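Subject: Re: [plallmont-kitchen] Marble or not for the shared counter

> We have to settle the counter before July. Sukprasert wants 413
> a meter for the white marble, fitted. Geltska has a plain
> laminate at 247. Does anyone have real experience of marble
> where people cook every day? I've heard it stains.

It does stain. We had it for 5 years in my last building. Lemon juice and vinegar leave dull spots, and no sealer I tried stopped that — sealer helps with oil and coffee, not acid. If people wipe up right away you can live with it. In a shared kitchen they won't.

The Firo quote I got in the spring had an extra 300 for the sink cutout, listed on the second page. Ask Sukprasert if theirs is included.

I'd go with the laminate and put the difference toward the vent fan. If the group still wants marble, take the honed finish. Etching shows less on it.

On color, I think white with light gray veins is fine next to a brown wood floor, whichever material we pick.

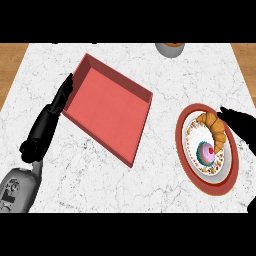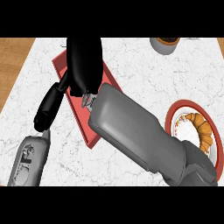
White marble with gray veining and wood floor, both renderings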